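Equipment > Classroom and Club Sets > Two-Arm Workstations

Hallano Two-Arm Tabletop Station – Student Team Package

Item 2459
12 comments | 7 shares

The Hallano Two-Arm Tabletop Station is supplied to secondary schools, community colleges and registered student clubs that wish to enter the two-arm division of the Jivulura Student Challenge or to run an equivalent course of their own. The package is assembled and tested at the Marnerby workshop before shipment and is intended for teams of up to seven students working under one adult supervisor.

Each package contains two tabletop arms with two-fingered grippers, the mounting plates for both bases, a dark matte work surface, all power and signal cables, a printed set of lesson plans and a one-year service agreement. A computer is not included. The minimum specification is listed in the ordering guide, which is sent with every quotation.

Course use

The lesson plans were prepared by Brisa Arellano and Gumaro Pacheco for the Tlapale after-school program and have been revised after each season of use. Students begin with single-arm motion, proceed to grasping and placing, and complete the course with tasks in which both arms share the table. Instructors may shorten the first unit for teams with prior experience. Assessment sheets are provided for the final unit only.

Task objects

Objects for the handling exercises are chosen by the team and are not sold with the station. The course guide asks for everyday goods that differ in shape, so that students must plan a separate grip for each one. A Coca-Cola bottle is held nearly level in one gripper, while a box of cookies and a small yellow oval object remain on the table beside an empty off-white tray. Teams preparing for the Challenge should practice with bottles in several positions – upright, on the side and tilted – before attempting transfers between the arms.
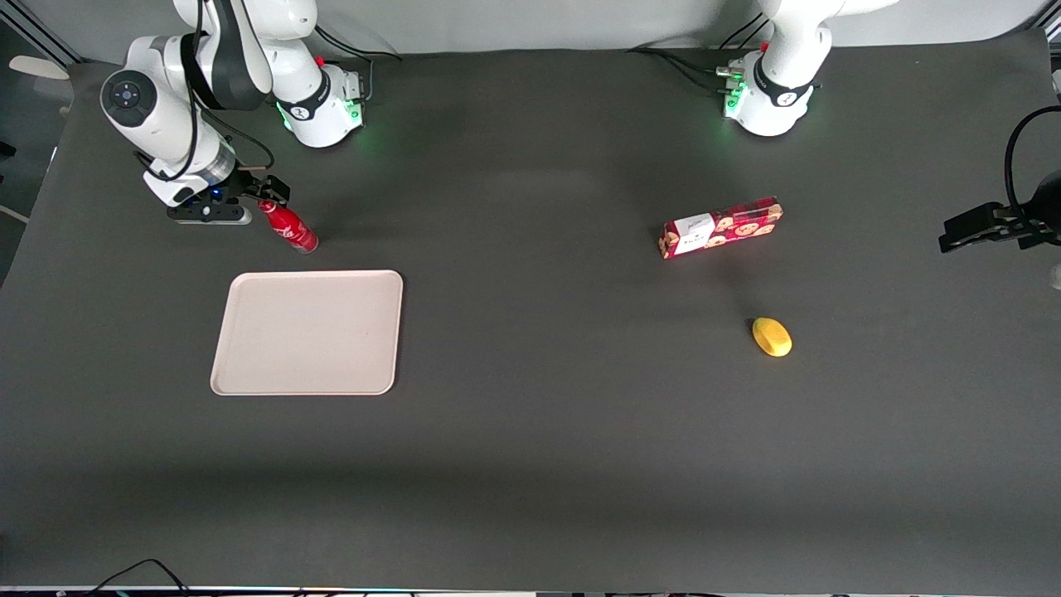 Space and supervision

The station requires a level table rated for its full load, with clear floor space on all sides that students use. Cables must be routed behind the bases and kept out of the shared work area. The supervisor is to remain in the room whenever the arms are powered. Replacement gripper fingers may be ordered separately in sets of two.

Ordering and loan terms

Schools may purchase the station outright or apply for a season loan. The loan fee is $480, with a refundable deposit of $1000. Loan applications for the spring season close in October and should be addressed to Ximena Ayala, School Programs. Questions regarding installation may be directed to Mervin Cormier at the Marnerby workshop – please quote the item number in all correspondence.

Filed under: Student Robotics, Competition Equipment, Loan Program

Related items
Hallano Single-Arm Starter Station
Replacement Gripper Fingers, Set of Two
Tlapale Course Guide, Printed Edition
Jivulura Student Challenge: Team Registration Packet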